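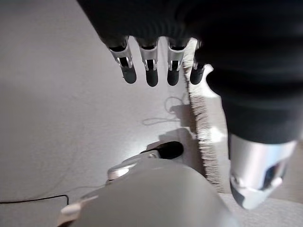
OK I have been putting this off for weeks but I want to talk about learning to play stride piano as an adult with small hands, because I am having the best time and I have to tell someone. Thread!

Background: I played as a kid, quit at 13, bought a used Ladico upright last March when a church was clearing out its basement. It cost me $300 plus the movers. The movers were worth every cent. There are two turns on my stairs.

If you don't know stride, it's that old Harlem style where the left hand bounces between a low bass note and a chord up in the middle of the keyboard. Oom-pah, oom-pah, all night long, while the right hand gets to show off. It sounds like two people having an argument they're both enjoying.

The left hand is the whole ballgame. I did nothing but left hand for the first 6 weeks. No tunes. My downstairs neighbor asked if I was OK.

My teacher is Mohammed-Awal Sarpong and he is wonderful. He used to play on a riverboat and he has opinions about everything, mostly pedals. First lesson he put a dish towel over my left hand and had me find low C without looking. I missed. I missed again. I hit a B flat with total confidence.

The towel thing works, by the way. You start to feel the distance in your elbow. I can't explain it any better than that. One day my arm just knew where the F was and I yelled out loud.

Now, tenths. The great stride players used tenths in the left hand, meaning C up to the E past the next C, all in one grab. I can reach an octave comfortably and a ninth if I've stretched and said a prayer. A tenth is not happening for me in this life.

So you roll them! Bottom note a hair early, catch it with the pedal, swing up to the top. Done badly it sounds like you dropped something. Done well it's gorgeous, kind of lazy and warm, and I've started doing it in places where I could play the plain octave.

Keep the wrist loose when you roll. I was locking mine and got a sore forearm that hung around for ten days. Mohammed-Awal made me take the whole ten days off, which I complained about, and then my playing was better when I came back. Rude.

Metronome talk. I started at a speed where you could eat a sandwich between beats. Go slower than you think. Then when it's easy, stay there another couple of days, and listen to whether your bass notes are all the same volume. Mine were all over the place.

The book I'm using is the Adjei left hand book, the spiral-bound one with the green cover. It's a little dry but the exercises are short and they go through every key. Skip the chapter on walking bass for now, come back to it later. I tried to do it in order and got bogged down.

Also please get a bench that adjusts! I was on a kitchen chair for months. Coming up an inch and a half changed my whole left side. I got mine at Hitgate, the music shop by the bus depot, from the back room where they keep the scratch and dent stuff.

Someone is going to ask about digital pianos so: yes, fine, great, go for it. I practice on a friend's Ukis when I'm visiting her and the only thing I miss is the growl way down at the bottom. You can play at midnight with headphones and I can't, so who's winning?

Listening! Please listen to more than you play. I put on old rent party recordings while I do dishes. Half of them are scratchy and the piano is out of tune and they swing so hard I have to put the plate down.

Try humming the bass line only. Ignore the fancy stuff on top. You'll notice they don't always do oom-pah, they'll flip it for a bar, pah-oom, just to mess with the dancers, and then land back on it like nothing happened. I rewound one spot so many times my kid can now sing it.

Where I am today (13 Jul 2022, writing it down so I can laugh at it later): one full tune, start to finish, at a medium bounce. Two more with big holes in the middle. I can play in C, F, and G without looking. E flat is coming along. We don't discuss D flat.

I played the one full tune for my sister's birthday and flubbed the ending so badly I just went around again and did another chorus. She thought it was on purpose. Her husband danced! He does not dance!

Next up is a slow one with a verse in minor, and I'm going to try to write my own little intro for it. If you play stride, or used to, or your grandma did, please come talk to me. Tell me what tune you learned first. And if anybody has a trick for D flat I'm all ears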